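# Is a tool roll really any better than a box for fine tweezers?

I repair small electronics at home and bought a set of tweezers that came in a black fabric roll with blue edging. Everybody in the reviews raves about the roll. I'm not convinced. The pockets are tight, the plastic caps come off whenever they feel like it, and rolling it up with needle points inside seems like asking for bent tips. I also have a couple of longer flat tools I'd like to keep with the tweezers, and I can't tell if that's smart or stupid.

My old setup was a Dakwood box with foam slots. Ugly, took up half a drawer, but in 8 years I never bent a tip in it. The roll is supposed to save space. Has anyone used one for longer than the week it takes to write a review?

Mine has a mesh panel too, bound in the same blue, and I don't see what good mesh does for anything sharp.
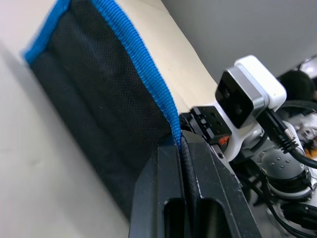

## Answer 1 (accepted)

I've kept tweezers in a roll for 3 winters now and I'd call it okay. Most of the praise comes from people who like how it looks hanging off a bench.

What matters is how you load it:

- Lay the roll completely flat before you put anything in. Doing it half rolled on your knee is how points get pushed through cloth.
- Cap first, pocket second. If a cap won't stay on, that pair goes somewhere else until you have a cap that does.
- Fold the flap down over the tips before you start rolling.
- Roll from the end without the strap. Sounds obvious, and I still get it wrong.

You need more table than you'd think, too. The roll is small shut and not small open, so the space saving is only real while you aren't working. 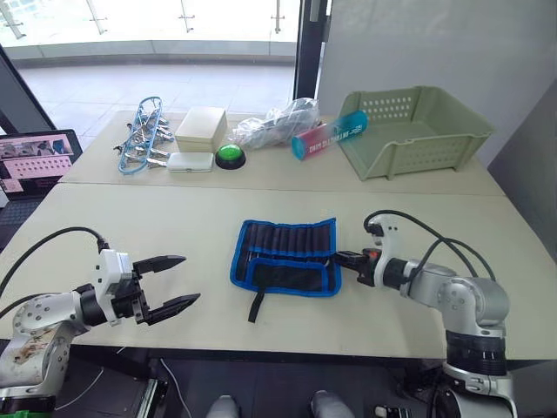

As for tightness, new pockets are always stiff and sellers will tell you they "break in." Some do. I had a Lepik roll that loosened up nicely and a Druken that stayed exactly as miserable as the day it came. Don't force a pair in to speed things along. If it takes a shove, use the next pocket over and leave an empty one between.

I'd ignore the advice about putting silica packets in every slot. They take up the room you need for tools, and I've never seen them make a difference in a dry house. Wipe your tools down and be done with it.

On the longer tools: flat ones with a blunt end can go in the same roll, but put them at the outside end where the curve is gentlest. In the middle of a tight roll they press on whatever is next to them.

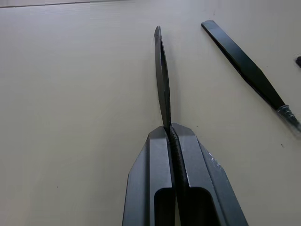

I'd also keep anything you pry with away from your best points, no matter how many pockets are free. Pry tools pick up glue and grit, and that ends up in the fabric. A separate cheap pouch is fine for those.

So would I go back to a box? For the two or three pairs I care about, I already did. The rest live in the roll.

**Edit:** somebody asked about washing it. Cold water, by hand, tools out, dry it open. I wouldn't trust a machine with the binding.

## Answer 2

just use a pencil case. 42 tools in mine and no problems. rolls are a fad

## Answer 3

The first answer is mostly right, but I think it lets the caps off too easily. Those clear sleeves are the whole reason a roll works for fine points, and they're also the cheapest thing in the set. Pull a pair out in a hurry and the cap may come off and get away from you. After that you've got a bare needle point in a cloth pocket, and I don't care how nice the stitching is.

Before you throw the roll out, try this. Take out every pair you own, check each cap for splits, and keep only the ones that grip. Set any loose caps on the open part of the roll while you work, where you'll see them before you close it up. I bought spares from Warkden and half of them were too wide, so bring a pair of tweezers with you if you shop in person. 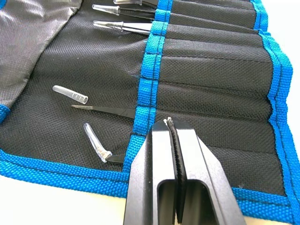

Dzintra Kütt: I'd skip the spare caps altogether. A short piece of heat-shrink tubing, left unshrunk, fits better than anything I've paid for, and you can cut it long enough to cover the whole point.

Yetunde Lawal: Unshrunk tubing slid right off mine inside a bag. Maybe fine if the roll never leaves the bench. I'd still take the foam box for the sharp ones.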